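Stapling a Multi-Page Form and Reloading the Stapler

Applies to: hand staplers, standard office paper, sets of up to 12 sheets

A set of forms that will be scanned or mailed has to be square before it is stapled. Most rejected sets have one of two faults: a sheet sitting outside the staple, or a staple that has closed on one leg only. Both are avoided at the table, before any pressure is applied.

1. Squaring the set

Stand the sheets on their long edge and tap them on the tabletop. Turn them to the short edge and tap again. Two passes are enough for fresh paper. Sheets that have been folded for mailing need to be flattened first under a heavy book.

Lay the set down and check the near edge. If the lower sheets stick out past the top page, pick the set up and repeat. Pinch the edge of the pages with one hand and keep the stapler in the other, so that the set does not have to be let go between squaring and stapling.

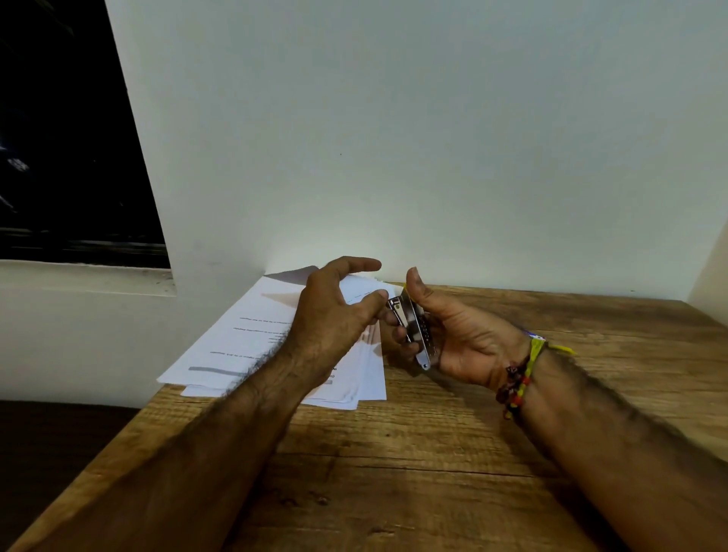 Pages pinched at the edge, stapler in the right hand.

2. Placing the staple

Use the top left corner unless the form says otherwise. Set the staple at 45 degrees to the edges, far enough in that both legs pass through every sheet. Keep it clear of barcodes and printed reference numbers.

Press straight down on a hard surface with one firm stroke. A slow or slanted press bends one leg before it has gone through. Turn the set over and inspect the back – both legs should lie flat and point inward.

3. Reloading

A stapler that clicks and leaves only two shallow dents is empty or jammed. Open it with both hands, holding the body from either side, and keep fingertips away from the slot where the staple comes out. Compact models are easier to control when held upright over the table.

Remove any bent staple with tweezers. Insert the new strip with the legs facing the slot, close the mechanism, and test on two scrap sheets. Do not force in a strip that is too wide. Check the size printed on the staple box against the stapler's instructions. The Stirnwood refills used for this page come 400 to a box and snap cleanly into shorter lengths.
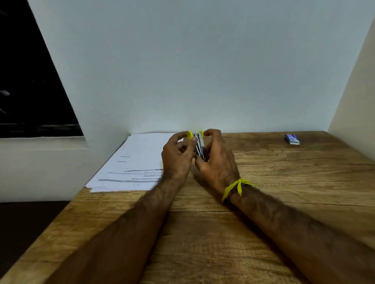
Yilma notes in the comments that half a strip feeds better than a full one in small staplers, and that a full strip tends to buckle at the back when the cover is closed.

Half strips are acceptable for short jobs. For longer runs, load to the length given in the instructions and keep the rest of the strip in the box.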